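Erna in our kitchens: your questions

August
By the Skultden staff page team

Will anybody lose their job?
No, and we know this is the one you really wanted answered, so it goes first. Everyone in the Skultden and Bostadik kitchens keeps their post and their hours. What does change is the end of the shift, when Erna (the two-armed robot from Bundgaard) will take on part of the clearing up, so that you can sit down with your tea a bit sooner.

What will it do, then?
To begin with, clearing the counter: bowls, cups, plates and cutlery. Knives and glass stay with us for now – please don't leave them out for it, however much of a hurry you're in.
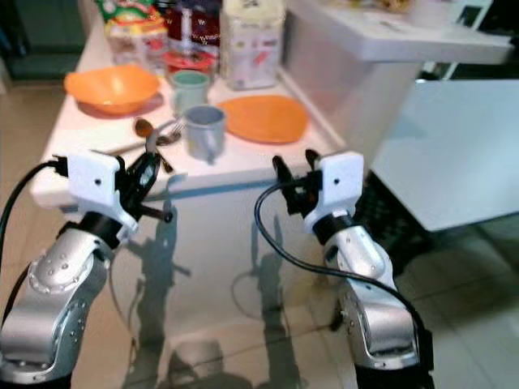 Erna's two arms at the counter, with a bowl, cup, mug, plate, fork and spoon to clear.

Is it quick?
Not very, bless it. A person will beat it easily, and that's fine by us. Let it get on while you do the ordering or have a proper chat with whoever is coming on shift.

Can I stand next to it?
Please keep 2 metres away while the arms are moving. If you need something from the counter, press the stop button first and wait until both arms are still.

Do I have to be trained?
Yes, but it only takes 20 minutes and it's done in paid time. Over 200 of you have been already, and there is a Saturday session for weekend staff.

Who do I ring if it gets stuck?
Extension 2668, at any hour. You won't be blamed for stopping it, and you needn't try to put it right yourself.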